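Come read old recipe cards with me (June, Brasell)

Hi! I'm looking for people who like old handwriting, food, or both, to help me with a project I've been poking at in my spare time for far too long. I have a pile of community recipe cards from the Stirnness Grange kitchen, and I want to get them typed up, cooked from, and printed as a little book before summer's over.

The cards are a mess in the best way. Some are in gorgeous loopy pencil, some were typed on what must have been a very angry typewriter, and a good many just say things like "bake till done" or "flour, enough." There are 200 of them and I've made it through a sad little stack by myself. I need company.

What you'd be doing: sitting with me and a few other people, reading cards out loud, arguing over whether a word is "mace" or "mash," and typing up what we agree on. Each session runs from 6:30 to 8:30 in the evening, in the back room at the Matlala Reading Room in Brasell. I'm asking people to come to five sessions if they can. If you can only manage three, write to me anyway and we'll work it out.

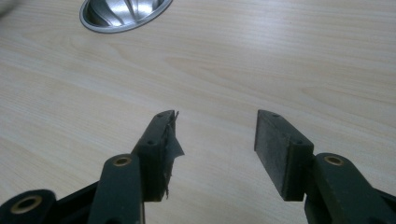 Tabletop at the Reading Room, wood grain and all.

You don't need any experience. You do need to be okay with squinting, and you should be able to type at a normal human speed (mine is slow, so no pressure). Bring a laptop if you have one - I can lend out a couple if you don't. Please leave pens in your bag when the cards are out, pencils only. If you read Norwegian even a tiny bit, I would love to hear from you, as there's a whole batch of Christmas baking I can't make heads or tails of.

Now the money part. I have a small grant from the Toka Fund, so I can pay everyone $60 for the full set of sessions, and you'll get a copy of the book when it's printed. We're doing a first run of 100. It won't make anybody rich, but there will be coffee, and I'm going to bake something off the cards every time (the vinegar pie was better than it sounds, the prune loaf was not).

Adults only for this one, please. The back room has a ramp from the parking lot side, and the door there is wide enough for a wheelchair.

To sign up, leave a note at the front desk of the Reading Room marked "recipe cards," with your name, the best way to reach you, and which evenings are impossible for you. Tell me about a dish you grew up eating too, if you feel like it. I'll get back to everyone before the end of May, including the people I can't fit in.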